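Equipment Planning and Procurement for a Handheld Gripper Data Station

Project report, second semester
Prepared by Sipho Sibiya and Chiharu Sekiguchi

1. Purpose of the project

The department asked our team to prepare a purchasing plan for a station at which students can record manipulation tasks by hand. The recordings are to be used by the robot learning course beginning in February. Our assignment covered the selection of equipment, the comparison of suppliers, the layout of the work area and the order in which items should be bought. Training of the models themselves was outside our scope and is handled by another team.

2. Requirements

We interviewed the course instructor and the lab technician before collecting any prices. The instructor required two-handed recording, so that folding, pouring and handover tasks could be included in the same set. The technician required that every purchased part be replaceable without returning a complete unit to the supplier. Both requested that the station be usable by students of different heights and hand sizes, which ruled out one design with a fixed wrist brace.

3. Supplier comparison

Three suppliers were considered. Forudach sells complete gripper pairs with markers already mounted and calibrated. Leclerc sells the housings and finger pads separately, and the buyer supplies the markers. Wuvport offers a rental plan by semester, with maintenance included.

The Forudach pair had the highest purchase price but the shortest delivery time. Leclerc was the least expensive on paper. When we added the hours needed for assembly and calibration, the difference became small, and the technician did not wish to take on the work during the first month of classes. The Wuvport rental would be reasonable for a single semester – over two years it costs more than either purchase.

We recommend buying five pairs from Forudach, with spare finger pads from Leclerc if the fit is confirmed. A sample pad has been requested. Delivery of the pairs is quoted at 7 weeks from the date of the order.

4. Work area and supporting items
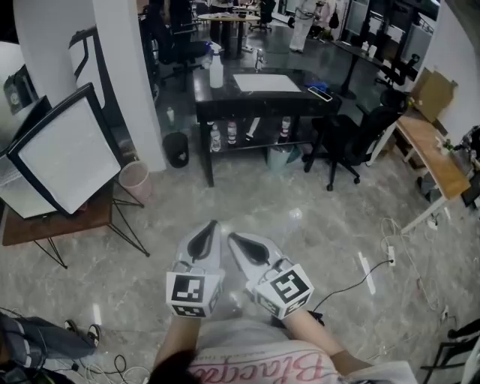 Supporting items were left out of our first draft budget and were added after we reviewed how the work area is used. Each gripper carries a printed marker cube at its base, and the operator holds one in each hand, so the floor between tables has to be clear enough to walk with both hands occupied. At present cables and a power strip lie on the open floor. We have therefore budgeted for cable covers, a second power strip to be fixed to the wall, and 100 replacement marker sheets. A stand for the light panel is also included.

5. Remaining questions

The storage cabinet has not been priced. The department must also decide whether the spare pads are charged to the course or to the lab. Sipho Sibiya will forward the Leclerc sample results to the technician once the pad has been tested.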